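# Chapter 4: Inside the Case

Most desktop computers are still built to be opened. A person with a screwdriver and a clear table can take off the side panel, change a part and close the case again. This chapter looks at the parts found inside an ordinary tower, where they sit, and how they are joined to one another. Later sections deal with removing and refitting memory, drives and the power supply.

By the end of the chapter you should be able to:

- name the main parts of a desktop tower when the side panel is off
- tell memory slots from expansion slots
- trace a data cable from a drive to the motherboard
- prepare a machine safely before touching anything inside it

## 4.1 A first look

Elsie Pryor runs the repair room at the Tolwood branch of a small firm in Grestport. Every new starter there is given an old tower in the first week and told to learn it before mending anything. They lay the case on its side, take off the panel and draw what they find. The drawing doesn't have to be good. It has to show which part is fixed to which, and where each cable ends. Pryor keeps the drawings in a folder and hands them back in May, when the starters can see how many cables they missed.

You can do the same with any old machine. Shut it down, switch it off at the wall, pull out the mains lead and press the power button once to drain what charge is left. Lay the case down with the removable panel facing up. In this position the motherboard lies flat at the bottom, the slots point towards you, and small screws are less likely to roll out of sight.

The motherboard is the large printed board that carries or connects everything else. It is often green, though other colours are common. Long plastic slots are fixed to it, in two main kinds. Memory slots hold the memory modules, which are thin boards that stand on edge. Expansion slots hold add-in cards, and they line up with a column of metal brackets at the back of the case. Makers colour the plastic in different ways, so go by the shape and position of a slot before its colour.
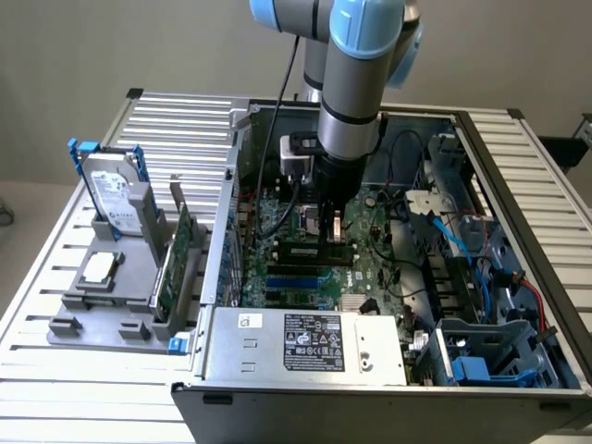 *Figure 4.1 A tower on its side with the panel removed. Find the memory module, the finned heatsink, the power supply and the drive cage.*

The power supply is a metal box with a label on one face. The label gives the voltages and the most current the unit can deliver, and it should be read before any new part is bought. Never open the power supply itself. It can hold a dangerous charge after the mains lead has been pulled out, and there is nothing inside it that a user needs to reach.

Drives are held in a cage, a frame that keeps them firm and lets air pass between them. In machines that use SATA drives, each one has two connections: a thin data cable, which runs to the motherboard, and a wider power connector from the power supply. Data cables may be blue, red or another colour. The colour does not change what the cable does.

A heatsink is a block of metal fins that carries heat away from a chip. The processor has a large one, usually with a fan on top. Smaller heatsinks are fitted to other chips on the board, so the presence of fins does not tell you that you have found the processor.

## 4.2 Reading a memory module

A memory module has a row of metal contacts along one long edge and a notch cut into that edge. The notch matches a ridge in the slot, so the module will go in only one way round. If it will not seat, take it out and check the notch. Pressing harder can crack the slot.

Hold a module by its short ends and keep your fingers off the contacts.

### Practice 4.1

1. Draw the inside of a tower from above and label every part you can name.
2. Follow one data cable from end to end. Write down what it joins.
3. Copy the figures from the power supply label. Keep them for Exercise 3 on page 81.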